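# Chapter 6: Writing in Somebody Else's World

Sooner or later, most people who love stories want to play with someone else's toys.

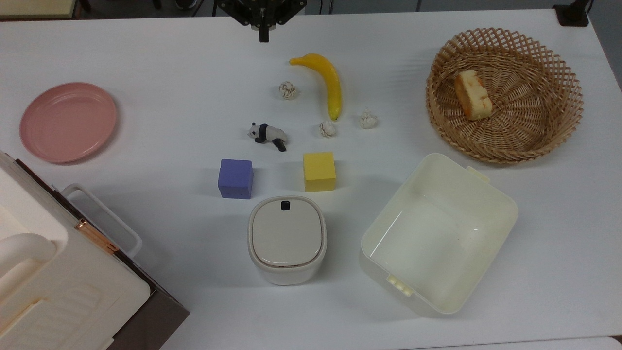
Maybe you grew up on a long-running space serial and always knew what the second officer should have said in the airlock. Maybe you've been asked to write a tie-in story for a game, and the contract is sitting in your inbox. Either way you're about to do shared-world writing, and I think it's some of the most enjoyable work a fiction writer can get!

A shared world is any setting where more than one author tells stories under a common set of rules. Some are owned by a company, which hires writers and approves what they turn in. Others are run by the writers themselves, who agree on a map and a history and then take turns making trouble in it. We'll spend most of this chapter on the second kind. The first has its own paperwork, and you'll meet that in Chapter 8.

Our running case is the *Gumeo* cycle, a set of linked stories about a salvage town built on the back of a sleeping animal. It began with 6 writers and a 4-page document they called the bible. The bible named the town (Westerberg), the animal (Gumeo, which never wakes on the page), and a ferry pilot, Nima, whom any of the writers could borrow. It also had one rule in capital letters: DO NOT KILL NIMA WITHOUT ASKING.

I love that rule. It tells you how shared worlds get into trouble. A character you treat as a walk-on may be the lead in the story another writer is halfway through, and if you drown her in the harbor, that writer has lost a month of work.

Read the opening of the third story, "The Kulusik Run," before you go on. It's reprinted at the back of the book and runs to 2,000 words. Kulusik is the rival port, mentioned once in the bible and never described. Look at what the author does with that gap. She gives the port a smell, a bad reputation and a tax on lanterns, and every later writer had to live with the lantern tax. One of them built a whole smuggling plot out of it.

That kind of invention is what you'll be practicing. You want to leave the world a bit bigger than you found it, with some loose ends another writer can pick up – and you want to do it without knocking over the furniture.

## Terms to know

**Bible:** the document that sets out what is already true in the shared world.

**Canon:** everything readers have been told in a published story, whether or not it's in the bible.

**Continuity error:** a spot where two stories disagree. Nima is left-handed in the first story and right-handed in the fourth, and readers did write in.

**Hook:** a detail planted on purpose for later use, by you or by another author.

## Before you read on

Pick a setting you know well from comics, television or games. Write down 6 facts a new writer would need before starting a story there. Then cross out any that you only *think* are true, and go check them. Keep the list – you'll need it for the first exercise, on page-one promises.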